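Plenville Post > People > Kitchen Table Chats

Lærke Þórarinsdóttir moved to Trotthorpe and started a choir for people who can't sing

I'd been told to bring cake, so I brought a lemon drizzle, and Lærke had cut it before I'd got my coat off. "You can talk to me as long as you like," she said, "but we're eating first." I think I decided there and then that I liked her.

She's run the Trotthorpe Mumblers for six years now. There are 38 of them on the list, and she reckons most were told at school to stand at the back and mouth the words. Lærke was one of them. "I was seven," she said. "The teacher walked along the row with her head on one side, listening, and when she got to me she stopped and patted my arm. I didn't sing again until I was 39. Not even in the car!"

So what changed? She laughed at that and went off to fill the kettle, and I got the story in bits over the noise of it. She'd just moved over from Skuditz and knew only the woman next door, Mrs Thambiah, who hummed while she hung the washing out. One evening Lærke hummed back over the fence. "She didn't say a word about it. She just went up a bit, so I went up a bit. We did that for the whole of a line of sheets."

The two of them put a card up in the post office window. It said you had to be bad. (I asked if anyone's ever been turned away for being too good, and she said one man was, sort of, but he makes the tea now and seems happy.)

I'd pictured something quite gentle, so I was surprised by how much work goes in. They meet at seven in the old school hall and spend a good long while just breathing and making silly noises – sirens, cows, the lot. Then it's rounds, over and over. "A round is kind to you," Lærke said. "If you get lost, there's always another lot coming along behind and you can jump on with them." They don't use sheet music. Half of them can't read it and she says the other half would only show off.

Last April they did their first proper concert, in Plenville, and sold 90 tickets. I was at that one, near the back, and I'll be truthful, the first song was a wobble from start to finish. But the third one, a slow sea song that Lærke's grandmother used to sing, made the woman beside me cry into her programme. I wasn't far off myself.

"We made enough to fix the hall heating," Lærke told me. "It was going to be 3000 pounds and I'd been lying awake over it. Then it came in at less and we bought chairs as well. Nice ones. You don't sing well on a nasty chair."

I asked whether she thinks of herself as a singer now. She took ages over that and ate another bit of cake. "I think I'm someone who sings," she said in the end. "My sister's the singer. She came to hear us and she said we were flat, and I said yes, but did you like it? And she did." 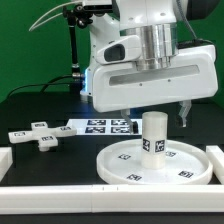
They're learning a new round for the winter, one with five parts, and she tried to teach me the first two at the sink while we washed up. I kept drifting on to her line. She didn't mind a bit, and she's put me down for a seat next to the altos when they start back at seven o'clock in the hall. I've said I'll bring another drizzle.

Contact us | Copyright Plenville Post | Back to top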